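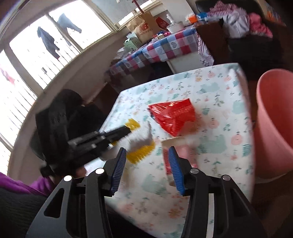 Alexiou replied to my last post asking whether you really need a separate brush for cups, or if I've just been got at by the cleaning aisle. Fair question! So this is going to be a bit of a thread, sorry, mute me now if washing up isn't your thing.

Yes, I think you do. I went years with one sponge for everything and my tea mugs had that brown ring at the bottom that you pretend is part of the glaze. A sponge goes round the top half of a cup lovely. It does not get into the corner at the bottom unless you've got tiny hands (I haven't).

Brush rules, such as they are: long handle, bristles that spring back when you squash them, and it has to dry hanging up or lying flat. Stand it in a jar bristles down and it'll smell like a pond by the weekend. Ask me how I know.

Second thing, because two of you asked: I don't wash up in the sink at the moment. The one in the Flarkov flat was so shallow you couldn't get a plate under, so I got into the habit of using a basin, and then I moved to Trumville and just sort of carried on. You use so much less water. And you can take it wherever the light's good!
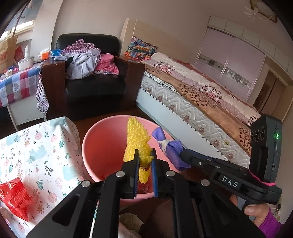
Anyway, sponges. Mine get demoted. New one does cups and glasses only, then it goes down to pans, then to the bath, then bin. I cut a corner off each time it drops a level so I don't mix them up, and yes I did once do the wine glasses with the bath one, we're not discussing it.

I buy the plain Hisa ones from the market, 3 in a pack. I've tried the posh scrubby kind and they're too stiff for anything with a print on it, took half the daisies off my favourite mug. Plain foam and a bit of patience for me.

Oh and wring it out. Properly, not a polite little squeeze. A sponge left sitting in the bottom of the basin overnight is done for.

Tablecloth people, I see you in my mentions. If you've got a printed cotton one, put a tray or an old towel down before anything soapy goes near it. I wash mine at 40 with the colours and hang it while it's still quite damp, saves nearly all the ironing. The blackcurrant stain is still there from January and I've stopped fighting it.

Still to come: what I do about limescale in the kettle, which apparently I have strong opinions on. Might do that one tomorrow if I get the windows finished first. Send me your basin setups in the meantime, I want to see them all!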